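Heinonen floor paint, satin, 10 L
Reviewed after 7 months on a laundry and back hall

We bought two tins of the Heinonen floor paint last April from the trade counter in Wirnville. It cost $202 a tin, a fair bit more than the Gava we used in the garage. The colour was mixed as Bronau Beige. 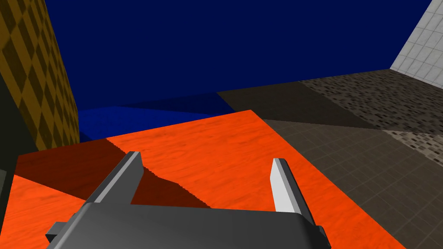
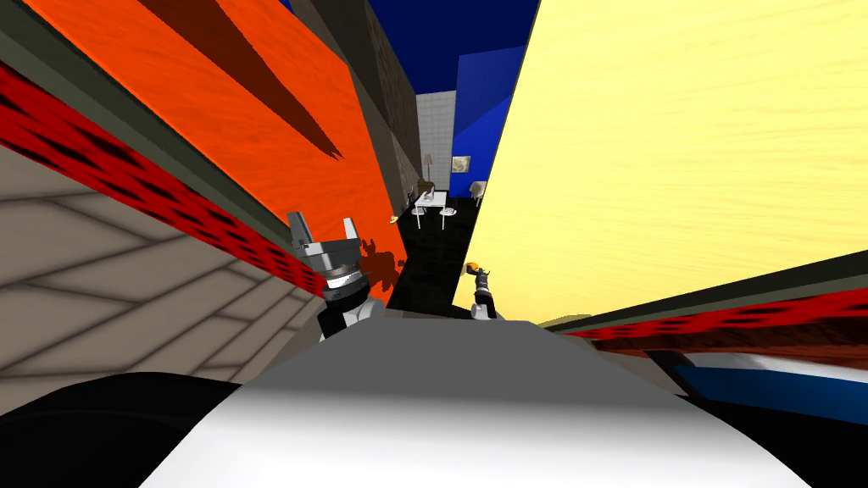 Preparation is the bulk of the job. The old concrete had been sealed at some point, so I went over it with a floor sander hired for the day, vacuumed twice and wiped it down with metho. The tin says to etch bare concrete as well. I did the hall and skipped the laundry, and I regret skipping the laundry.

The paint is thick and needs a proper stir from the bottom. I used a 10 mm nap roller on a pole and a cheap brush for the edges. Coverage on the first coat was poor, as bare concrete drinks it up. The second coat went much further and levelled out well, with no roller marks once dry. Smell is mild. I had the windows open and slept in the house that night.

Recoat time is given as 6 hours. In the hall that was right. The laundry gets no sun and was still tacky, so I left it overnight. You can walk on it in socks the next day, but I would keep furniture off it for a week. I put the washing machine back too early and one foot lifted a patch the size of a coin.

Wear so far has been good in the hall. Gumboots, a dog and a pram have left nothing that didn't mop off. The laundry has two small chips near the trough, both on the part I didn't etch. Touching up was easy and the patches blend in unless the light is low.

The satin finish is slippery when wet. Heinonen sells a grit additive for this and I would use it in any wet area. The lid is also a nuisance. It bends when you lever it off and doesn't seal well afterwards, so the leftover paint skinned over by winter. Decant what you don't use into a jar.

Good paint, dear for what it is, and fussy about preparation. I'd buy it again for the hall. For a garage I would stay with the Gava.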